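Fikville Neighbourhood Centre
Progress report to the Histbridge Community Fund
Reporting period: second quarter

Summary
The Centre delivered its meals and home visiting program across Fikville and Plalolden during the quarter. A total of 362 residents received at least one service, and 90 of these were new to the program. Expenditure remains within the approved budget.

Meals
The kitchen supplied lunches on every scheduled delivery day. The Plalolden route was split in two in October after drivers reported long travel times, and meals now reach the last household before 1 pm. Requests for soft-texture meals have increased, and the menu has been revised with advice from the regional dietitian.

Home visits
Staff completed 574 visits. Three positions were vacant at the start of the quarter; two have been filled and the third has been readvertised. Visits to the Csizmadia Road units were reduced while the lift was out of service and have returned to the usual schedule.
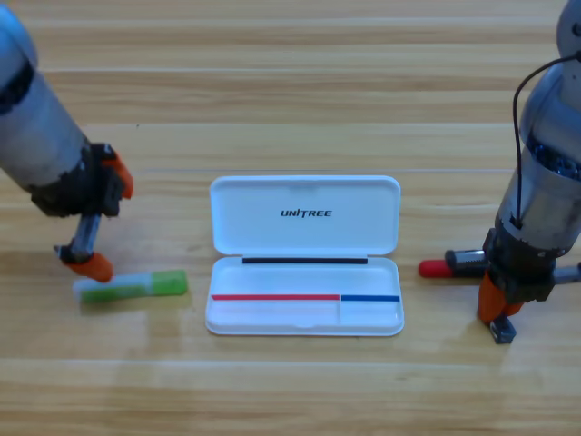 Tabletop with two robot arms and small objects laid out between them.

Matters for the Fund's attention
The lease on the Plalolden depot expires at the end of the financial year. The Centre is negotiating a renewal and asks that unspent vehicle funds be carried forward to meet any increase in rent. A revised budget is attached for approval.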